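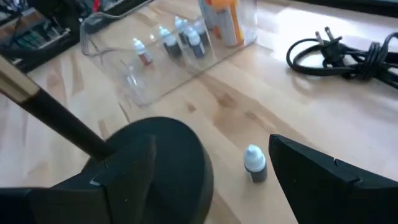
Page 2 of 4

LIKUSMONT LODGE OWNERS
Minutes of the meeting held 10 March 2024

Quorum was confirmed. Minutes of the previous meeting were approved with one correction: the hot tub repair was "quoted," not "completed."

1. Rental bookings
Skandov, the booking agent, reported a strong winter and asked that the report be accepted as read. Members asked what "strong" meant. The agent's sheet shows 60 nights booked across the lodge, but it includes owner stays and two holds that were never paid. Acceptance was put off until Skandov sends a sheet with paid nights only.

2. New listing text
The draft calls the lodge "steps from the lifts at Fliltmont." Several owners have made that walk in ski boots and did not agree. The draft also says "sleeps 12," which relies on the sofa in the den and on guests who like each other. Agreed to strike "steps from" and print the shuttle times instead. The photo of the lake stays, although the lake can't be seen from the property. Two owners asked that their objection to the photo be recorded.

3. Cleaning fee
Marchetti proposes to raise its charge per turnover and says guests won't notice. It was pointed out that guests noticed last time and wrote reviews. No vote. Marchetti will be asked for an itemized price, with linens listed separately.

4. Boiler
Quote received for $3,109, parts and labor. The same company said in the fall that the boiler had ten good years left. A second quote will be obtained before anything is signed. Until then the thermostat in the upper hall is not to be moved by owners or guests.

5. Summer packages
Skandov suggested a rail and hiking package with a packed lunch. No one could say who would pack the lunch. Tabled.

6. Other business
The key box code has still not been changed. This was assigned in the last minutes and is assigned again, to be done before the end of March.

Meeting adjourned. The next meeting will be called once both boiler quotes are in.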